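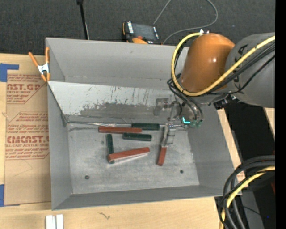

Posted by Kimie Amano | December 31, 2025 | Filed under: bench notes, cells

Bin picking rules, second revision

The first version of these rules went up in May and fit on one page. Since then I have changed my mind about two of them and added a section on resets. Everything applies to a small arm on a bench, picking simple blocks out of a metal bin, with one person in attendance. If you run a guarded production cell, you already have a risk assessment and should follow that.

1. Fix the bin before you fix anything else.

A bin that shifts a little after calibration produces errors that look like vision errors. Clamp it to the table or block it in on all sides, and check it by hand before the first run. A spring clamp on the rim will hold something against the wall of the bin, but I no longer count it as a fixture. Imani Dunleavy at Gristville uses corner stops screwed to the table and I have copied her.

2. Write down the floor height, and measure it in more than one place.

Sheet metal floors are rarely flat. Fasteners stand proud or sit low, and a scuffed floor may have a shallow dish in it. Take the highest reading as your limit and set the lowest permitted fingertip position above it. The first version said to measure at the center. That was wrong.

3. Treat a worn patch as data.

If paint or finish is rubbed away on a wall or a sloped panel, find out what is touching it. Mark the outline in pencil with the date and look again after 40 hours of running. If the patch has grown, the approach path or the wall clearance needs work. If it hasn't, the wear is old and you can stop thinking about it.

4. Set the start state on purpose.

Six blocks in two colors can be dropped in many ways, and the ways are not equally hard. Sort them into three classes: lying clear, touching a neighbor or a wall, and resting on another block. Record the class of every block before the run. A green block with a red one slanted across it is a different task from a red block lying alone, and a success rate that mixes them tells you very little.

On my last set I logged 40 picks. Of those, 21 were clear blocks and 19 were touching or stacked. All but one of the failures came from the second group.

5. Pick the top block first.

This sounds obvious. The planner I was using (Cekeseck, default settings) ranked candidates by visible area, so it would sometimes choose a long block with another one lying on it. I now rank by height and use area to break ties. Wendell Sorensen argues for ranking by clearance around the fingers, and for tightly packed bins he is probably right.

6. Give every cable a radius and a limit.

Cables and hoses at the wrist need enough slack for the full range of the last joint and not enough to drop below the fingertips. Run the wrist to both ends at low speed and watch each loop. Anything that can reach the bin wall gets another tie point. Do this again whenever a cable is replaced.

7. Keep the controller within reach, outside the swept volume.

Pick one place for it, mark the place, and put it back there. The stop button should be reachable without leaning over the bin.

8. Resets.

Stop the arm, confirm that it has stopped, then reach in. No hands in the bin while a program is paused. A paused program can be resumed by somebody else, and a stopped one has to be started again from the top.

Still open: how often to repeat the floor measurement. I do it monthly. Loretta Nguyen-Tran does it after any collision and at no other time. If you have numbers either way, send them.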